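Empties: A Gallery

The great bottle clear-out at the Jillside building has now been running since November, and by my tally it has swallowed 3,685 empties. The recycling depot on Dravow Street pays by the bag and insists on bags that contain bottles and only bottles, so every last one has to be looked at before it goes. I had pictured a noble civic effort. Mostly it has been a lot of plastic and a tan table with stains on it that I have stopped trying to get out.

Captions are mine, as are any grudges.

1. Into the bin. A green bottle goes in at the mouth of the round bin, the one with the marbled olive finish that somebody thought would class up the place. The liner folds over the rim in ruffles, like a cheap lampshade.
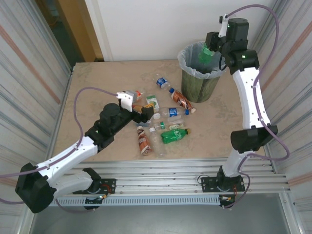
Hong writes: We gave up on liners altogether and just tip the bin straight into the depot's sacks. You lose a few bottles under the car seats but you save a fortune. Also, are you squashing them first? Our first load was 191 bottles and filled the whole trunk, and most of that was air.

I am told this a lot, the squashing. My position is that a flattened bottle slides off the pile the moment you turn around, while a round one at least rolls somewhere you can see it. The depot takes both. It does not take milk jugs, yogurt pots or the thing that came in with the second load, which we have agreed not to discuss.

Caps are the other sore point. The old sign said caps off. The new sign, taped over the old sign, says caps on. I spent one long evening unscrewing 56 of them under the old regime and I would like that evening back.

2. One with its cap on, as per the new sign. Blue cap, blue label, a bit dented, lying on its side as if it had all day.
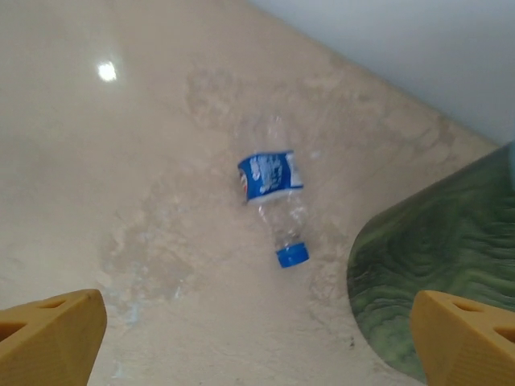
Labels can stay, thank goodness. I tried peeling them for a while – the paper ones come away in shreds and the plastic ones leave a strip of glue that picks up every crumb in the building. The depot said it made no difference to them, and said it in a tone suggesting I could have asked sooner.

Anything with liquid still in it gets emptied in the sink down the hall. Please use the sink. The potted fern by the door has had enough lemon soda to last it.

3. Another blue cap, this one held sideways over a wooden stump, with a bit of orange label showing through the plastic. 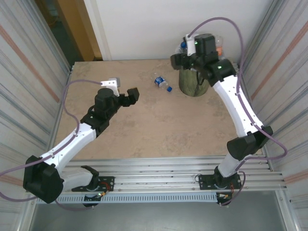

Can I drop off glass as well?

Glass goes to Maler, two streets over, in the tall containers behind the parking lot. We have no way of storing it and the depot won't touch it. Plastic drinks bottles can be left in the hallway crate any time before 8 p.m., caps on, emptied, and preferably without the receipt, the straw and the napkin stuffed inside.

The next gallery goes up when we pass the next 1,000. I may have learned to photograph the fern by then.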